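# Promises and Arrivals: How a Small Monitoring Mission Was Filled

Project report, module Regional Security and International Organizations
Submitted by Lejla Tomić, 2018-09-11

## 1. Introduction

When governments agree on a monitoring mission, the newspapers usually print the number that was agreed. The number that arrives is printed later, on a smaller page, or it is not printed. In this project I wanted to follow one mission from the first number to the last one and to see where the difference comes from.

I chose the border monitoring mission in the Cernari valley. It is a small case and it did not receive much attention outside of the region. This was a disadvantage for finding literature, but it was also useful for me, as the amount of material is possible to read for one student in one term. The mission had an agreed strength of 277 unarmed monitors. They had to watch the ceasefire line between the town of Simar and the old customs station on the upper road, and to report on movements of vehicles and on complaints from the villages.

My research question is the following: why did the states that voted for the mission send fewer people than they promised, and why did they send them so late?

## 2. Background

The fighting in the Cernari valley was short. It started as a dispute over the customs station, and both sides had armed units on the upper road before the first talks were held. The ceasefire text has 2 annexes. The first annex draws the line, the second one describes the monitors. I mention this because the second annex was clearly written in a hurry. It says that the monitors "shall be provided by the participating states in a fair proportion", and it does not say what a fair proportion is. Almost every later argument goes back to this sentence.

The population of the valley on both sides is 2,481 according to the registration that was made for the ceasefire. Most of them live in Simar. The other villages are along the river and can be reached by one road, which is closed by snow in some weeks of the winter. Compared to this number of residents, 277 monitors looks like a lot, and one of the states used this as an argument for sending less. The mission's planners answered that the number had been calculated from the length of the line and the number of observation posts, and had no relation to the population.

## 3. Sources and method

I used three types of material:

- the ceasefire text with its annexes and the public minutes of the participating states' meetings
- articles from the regional press, mainly the weekly paper that is published in Simar
- four interviews, two with former monitors and two with officials who worked on the contributions

The interviews were done by phone and I took notes by hand. I did not record them because one of the officials asked me not to, and I wanted to treat all four the same. For this reason I quote very little in direct speech. All four persons asked to stay without name.

I put every public promise in a table with the date, the state, the number and the type of personnel. Then I put next to it what arrived, with the date of arrival. It was more difficult than I expected, because some states counted drivers and interpreters as monitors and other states did not. I followed the counting of the mission's own headquarters, also in places where I think it is not very logical.

## 4. Findings

### 4.1 The promises came fast

In the first meeting after the ceasefire, all the seats of the mission were promised on paper. The minutes show a friendly meeting. Several delegations raised their offers during the afternoon, and the chair thanked each of them. One of the officials I talked to was in the room. He remembered that no delegation asked who will pay for the transport.

The press in Simar reported the full number on its front page and wrote that the monitors are expected before the first snow. I did not find any document in which the mission gave such a date. It seems that the paper took it from a remark of a delegate in the corridor, and then it was repeated until both sides in the valley believed in it.

### 4.2 The arrivals came slowly

When the mission was opened, it had 100 monitors in the valley. With this number the headquarters could not staff the observation posts day and night, so it decided to keep the posts near Simar open all the time and to visit the upper road only by patrol. The complaints from the villages on the upper road began shortly after this decision. I can not prove that there is a connection, but both former monitors saw it in this way.

The delays had different reasons in different states. In one state the parliament had to vote and the vote was moved behind the budget. In another one the police officers had been selected, but their leave from service was not signed. A third state had its people ready and waited for the vehicles of another state, and this state waited for an answer about insurance.

### 4.3 Equipment and housing 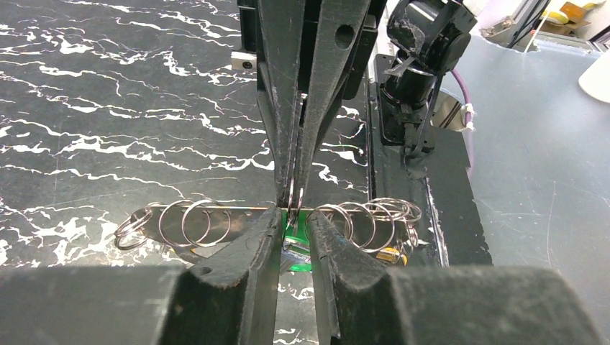

*Fig. 1. Split keyrings on a metal bar.*

The second annex says nothing on housing. The headquarters rented rooms in Simar from private owners, and later it took over a part of the former Vukčević sawmill, where the offices had been empty. The contract for repair and heating of the building went to a supplier with the name Cirex, and this contract became a topic in the press for several weeks. The paper asked why there was no open tender. The headquarters replied that the winter did not leave time for one. From the minutes I could see that two states asked the same question and received the same reply.

The monitors I interviewed spoke much longer about housing than about politics. One of them had shared a room with four colleagues for the whole first winter. He said that the work on the line was calm on most days and that people who left early did so because of the rooms. I found no sign of this in the official reports, where early departures are explained with "national reasons".

Vehicles were the second large problem. Monitors from different states brought different cars, with different spare parts, and the only workshop that could handle them was on the other side of the pass. During the snow weeks a broken car stayed broken. The headquarters asked for a common type of vehicle three times. The request is in the minutes each time, and each time it was "noted".

### 4.4 Who wanted the mission, and how much

It would be easy to say that the states did not want to keep their word. After reading the minutes I don't think this is correct for most of them. The persons who promised were from the foreign ministries, and the persons who had to deliver were in the interior ministries, where the police belongs. In at least two states the interior ministry learned the number from the news. The official I interviewed from such a ministry was still angry about it. He told me that he had to find officers who speak a second language, have a driving license for heavy cars and are free for a year, and that he had a list for this and the list was short.

There was also waiting between the states. Everybody looked at what the neighbor sent. When the first contingent came smaller than promised, two other states reduced theirs in the same month. In the literature this is described as a collective action problem, and my table fits with that description. However, I would be careful, as my case is only one mission and the numbers are small.

## 5. Discussion

I see two points which could be of interest for other cases.

The first one is the wording of the annex. "A fair proportion" was good for reaching the agreement, because everyone could sign it. It was bad for the time after. If the annex had included a list with states and numbers, the ceasefire would maybe have needed longer, and people in the valley would have paid for these days. I was not able to decide for myself which one is better. My supervisor asked me to take a position here – I would choose the list, but with a deadline some weeks after the signature, so that the fighting stops first.

The second point is the practical side. Housing, cars and insurance take very little space in the documents and a lot of space in the interviews. If I had used only the minutes, I would have written a report about parliaments and budgets.

## 6. Limits of the project

I could not travel to the valley. I do not read one of the two local languages, so the press from the northern side is missing, and my picture of the complaints is probably one-sided. The headquarters did not answer my request for the patrol logs. I also had only two monitors in the interviews, and both of them served in the first winter, so I know less about the later period, when more people had arrived and the upper road posts were opened again.

The table with promises and arrivals is in Appendix A. The interview questions are in Appendix B, in the order in which I asked them.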